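Hattar Grasp Planner
Software module for wrist-camera picking. Sold by Dundard, Josthorpe.
Page last revised Jun 29, 2025

We resisted stocking grasp planners for a long while. Most come with a success rate on the box, measured on wooden blocks, and fall over the first time they meet a carrier bag. Hattar is the first we have agreed to put our name next to, and we still have reservations, which are set out further down.

What it does: takes the colour feed from a camera at the wrist, proposes places to close the fingers, scores them, and hands the best one to your motion controller. It does not move the arm. If your controller can't refuse a bad target, buy a better controller first.

The supplier's sheet talks about "any object". We don't repeat that claim. Moulded pulp is a fair thing to try it on: matte, full of hollows, and with slits that let whatever is behind show through. A planner that leans on colour edges can take each slit for the rim of something.
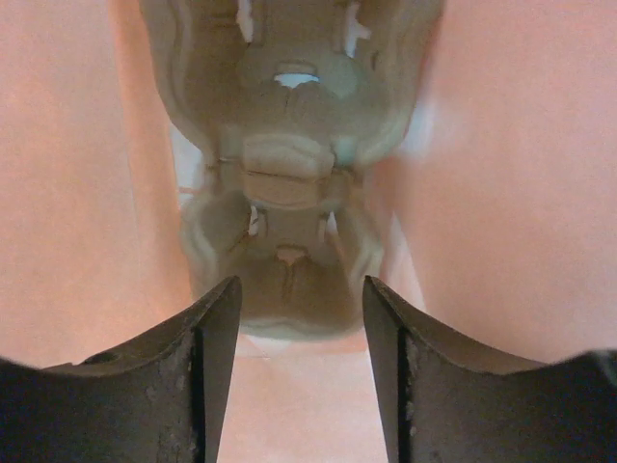
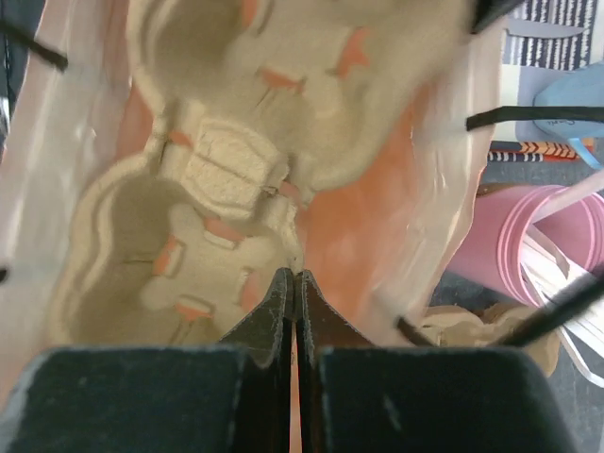
Moulded pulp from the wrist camera, fingers apart in the first view and nearly closed in the second.

Thin film is harder. It creases, it shines, and the planner may well score a fold as highly as a solid rim. There is a film mask setting, off by default. Turn it on and expect fewer proposals.

In the box
Licence for one arm, 52 weeks of updates
Planner, replay viewer and calibration tool
Mullov bridge for older controllers (added in February)

Settings worth knowing
Proposals per view: 18 as supplied, 10 is plenty for bins
Finger width: enter it by hand, the automatic reading drifts
Replay log: keep it on

Reservations
The score is not a probability, whatever the slider suggests. Close-up views go soft and the planner doesn't lower its score to match. The manual runs to 13 pages and skips error codes entirely.

Trial licences are available. Bring your own awkward objects and ignore the demo set. Refunds are given on unused licences only.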